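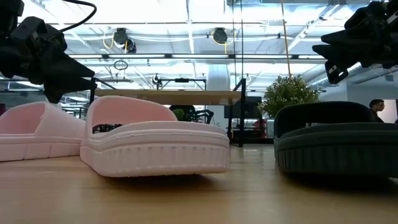 Projects Gallery Tools Bookings Contact

Workshop > Builds > Vunia > Gallery

23 May 2018, posted by the Vunia build group

Vunia, the two-armed tidier

Vunia is our shared build at Rillmont, and it has finally reached the stage where we can put things in front of it and see what it makes of them! The plan is a pair of arms that can sort out a jumble of everyday stuff on a table: shoes, cups, cloths, whatever people leave lying about. We started last September with a box of motors and a lot of optimism. Most of the arguing since then has been about fingers.

Notes for each stage are below. Click through for the bigger versions, and please do ask if you want the drawings, they're free to anyone who can put up with our handwriting.

Sandals on the table
Two pink slides and a dark green one, with a black gripper on either side. Sandals are brilliant test objects — a wide strap to get hold of, a thick sole to bump into, and a big opening that a finger can wander into by mistake.

The pink pair
We love that chunky ribbed sole. A finger can rest against the grooves, and the high strap gives you two quite different ways to pick the thing up: pinch the strap from above or take the sole from the sides. We want Vunia to be able to do both.

The green one
Dark shoe, dark fingers. Fine for us, a pain for the vision code, which was happy with pastel pink from the first evening. We've been playing with the exposure settings and would welcome advice from anybody who has been through this.

Fingers, mark one
Straight, stiff and far too pleased with themselves. They'd hold a block of wood all day and then fling a sponge across the room. We keep a set in the drawer for bolting to the test rig.

Fingers, the current lot
Several joints each, so they fold in towards whatever they're holding. Assembly takes 49 screws per gripper and yes, one of them always rolls under the bench. Use the long driver for the inner ones. The short one will chew the heads.

Wiring the left arm
The cable has to loop up and over with enough slack for the wrist to turn. Our first loop was too short and pulled its own plug out halfway through a turn (lovely popping noise). Leave more than you think, then a bit more.

The Esposito board
Our name for the little motor driver board, after the street where we drew it up on the back of a menu. It's on its third layout now. The connectors have moved to the outside edge, so you can swap a motor lead without taking the whole shoulder apart, and that has made evenings SO much calmer.

Bench day at Menden
We took one arm over to the Menden workshop to borrow their good scales and a proper torque wrench. They fed us soup and found a loose bearing we'd been blaming on the software for weeks. Thank you, Menden!

Counting the grabs
The log stands at 227 attempts, good and bad together. We run up to 40 in an evening before somebody needs tea or the code needs a talking-to. Each one gets a note of the object, which arm went for it and how it ended. "Dropped, but gently" is an official category.

Working together
The part we're most excited about. One arm steadies, the other lifts, and neither is supposed to clout its friend on the way past. At the moment they take turns, which is safe and very polite and terribly slow. Moving both at once is the next big job.

Still on the list
Softer fingertips, a quieter fan, labels on the leads, and a better stop button — the present one works well but it's on the wrong side for left-handers. We'd also like more odd shoes. Clogs, wellies, anything with a buckle. Clean ones, please, and drop them in the crate marked Vunia next to the laser cutter.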